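Auswilderung Nimri — zu früh?
Forum > Artenschutz > Primaten & Co.

waldkauz_50
12 Jan 2020
Hat das wer verfolgt? Station Clilen will im Februar 3 Gibbons im Nimri-Gebiet freilassen. Zwei davon Handaufzuchten. Find ich heikel. Kein Wort zum Nahrungsangebot in der Trockenzeit.

Pongofan
Steht doch im Bericht von Nundum, Anhang. 40 Seiten, liest halt keiner. Fruchtbäume kartiert, Wasser ganzjährig.

waldkauz_50
Hab ich gelesen. Kartiert heißt nicht, dass die Tiere da auch hingehen. Handaufzuchten hocken erfahrungsgemäss am Futterplatz und warten.

miss_lemur
Kommt drauf an wie lang zugefüttert wird. In Sumirton haben sies ausgeschlichen, erst täglich, dann alle 2 Tage, dann weg. Ging gut bei den meisten. Schreib grad nebenher, deswegen kurz 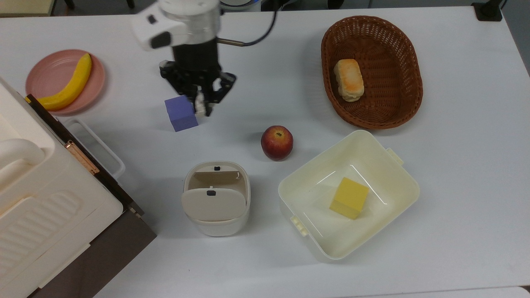

heller Tisch, Essen, zwei Würfel

Also nochmal zu Sumirton: ein Weibchen mussten sie zurückholen, zu dünn. Gehört zur Wahrheit dazu. Die andern waren nach der Regenzeit immer noch im Gebiet und haben selber gefressen.

Pongofan
Eben. Und die Alternative? Gehege bis ans Lebensende? Gibbons werden in Gefangenschaft locker 40. Da nehm ich das Risiko lieber in kauf.

waldkauz_50
Du nimmst gar kein Risiko in Kauf, das machen die Tiere. Ich sag ja nicht nie. Ich sag ein Jahr später, und die Handaufzuchten erst in ein großes Waldgehege.

grasmuecke
Seh ich wie waldkauz. Was ist mit Sendern? Halsband geht bei Gibbons schlecht, hängt man mit am Ast fest

miss_lemur
Keine Sender so weit ich weiß, die laufen hinterher. Zwei Teams, morgens ab Schlafbaum. Sie singen ja, da findet man sie meistens wieder.

Pongofan
Für ein Team mehr fehlt übrigens Geld. Hab 50 Euro überwiesen, falls wer mitmachen will — Konto steht bei Nundum auf der Seite.

waldkauz_50
Fürs Waldgehege würd ich sofort spenden. Für den Termin im Febuar nicht. Schreib denen heut abend mal ne Mail und stell die Antwort hier rein.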